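Running bond

Running bond, also called stretcher bond, is a pattern for laying bricks or tiles in which each row is shifted sideways from the one below it. The usual shift is half a unit, so that every vertical joint falls over the middle of a brick. It is one of the most common patterns for thin walls, paving and kitchen tile.

In brickwork the pattern is used mainly for walls one half-brick thick. Only the long faces, known as stretchers, are seen, except at corners and openings – there the ends of bricks may show.
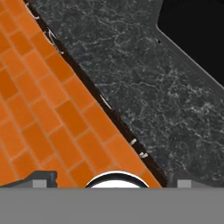
Tile setters took the pattern over from bricklayers. Rectangular tiles are easy to lay this way, although long tiles that are slightly bowed are often given a smaller shift of one third. Grout color changes the result a great deal. Pale tan lines between saturated orange tiles make the half-tile offset easy to follow, while grout matched to the tile tends to hide it.

Related patterns include stack bond, in which the joints line up, and herringbone, in which the units meet at right angles.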